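The Slow Work of Drying a Flooded Building
By Fulgencio Quezada
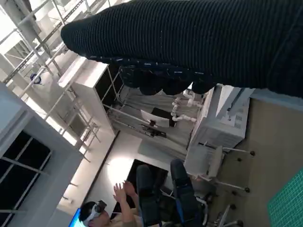
Water leaves a room in two stages. The first is fast: pumps and extraction wands take out what is standing on the floor. The second is slow, and it is where most of the money goes. Moisture that has moved into concrete, plaster and framing has to travel back to a surface before the air can carry it off, and the rate at which it travels depends on the material far more than on the size of the fan.

Teemu Saarinen has worked in structural drying for 13 years, most of them at Plorkau, a restoration contractor that handles light commercial buildings. His crews begin with a moisture map. Each wall is read at fixed heights with a pin meter, and the same points are read again every day until the job closes. A reading means little alone. It has to be compared with a dry standard, taken from the same material in a part of the building the water did not reach.

"People look at the humidity in the room and think they are done," Saarinen says. "The room is dry on day two. The bottom plate is not."

A refrigerant dehumidifier works by cooling air below its dew point, so it performs well in warm, humid rooms and poorly in cool ones. Below 60 degrees Fahrenheit the coils frost and the machine spends part of its time defrosting. A desiccant unit has no such limit, as it draws moisture into a silica gel wheel and drives it off with heated air, but it uses more power and needs a duct to the outside. On winter jobs Plorkau often runs both types, with the desiccant unit feeding the coldest rooms.

Air movement needs the same care. High air speed helps while a surface is still wet. Once the surface has dried and moisture is arriving slowly from deeper in the material, more speed adds little, and heat becomes the useful tool. Jomar Lacson, who supervises night crews, turns off half the air movers at that point and puts the circuit capacity into heating.

Concrete slabs are the hardest case. A slab poured over a vapor barrier can dry only upward, and a floor covering installed too soon will trap what remains. The adhesive softens, the seams lift, and the claim is reopened. One job last February involved a 707-square-foot slab under sheet vinyl. The surface meter showed it ready well before the probes set in drilled holes agreed. The owner wanted the floor down, and Saarinen refused to sign off until the probe readings had leveled.

Records settle most disputes of this kind. A complete drying log lists temperature, relative humidity and material readings for every visit, along with each change in equipment. Adjusters use it to check the rental charges, and flooring installers use it to decide whether to accept the substrate. Lacson keeps the meter serial numbers in the same log, and writes the calibration dates beside them.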